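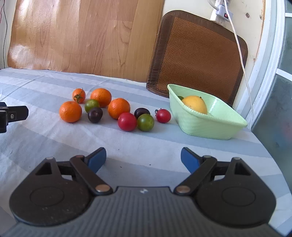
The Sugden Literary Society invites applications from readers who wish to take part in its residential reading week, to be held in September at Purkia House. The week is devoted to the letters and notebooks of the minor Romantic poets, and in particular to the correspondence held in the Gruleck Collection, much of which has never been printed. Mornings are given to transcription and afternoons to discussion. Participants share in the preparation of meals, and simple food is provided throughout the day, with oranges and tomatoes set out on the striped cloth for anyone who prefers to work through lunch.

There are 16 places. No academic qualification is required, but applicants should be able to read English handwriting of the period or be willing to learn. A short course in reading old hands will be given on the first 2 days by staff of the Lultura Library, where the originals are kept.

The Collection contains 3,210 letters, drafts and household papers. Each participant will be given a small group of these to transcribe and annotate. Completed work will be checked by the editors and added to the Society's online catalogue, with the transcriber's name shown unless he or she asks otherwise.

Accommodation is in single rooms - two of them on the ground floor - and is free of charge. Travel costs are not paid, except for participants under the age of 30, who may claim the price of a standard return rail fare within Great Britain.

To apply, please send a letter of no more than one side, stating which poet or period interests you and any experience of working with manuscripts. Applicants should also mention dietary and access needs. Applications must reach the Secretary, Sugden Literary Society, by noon on 13/05/2026. Late applications will be placed on a reserve list.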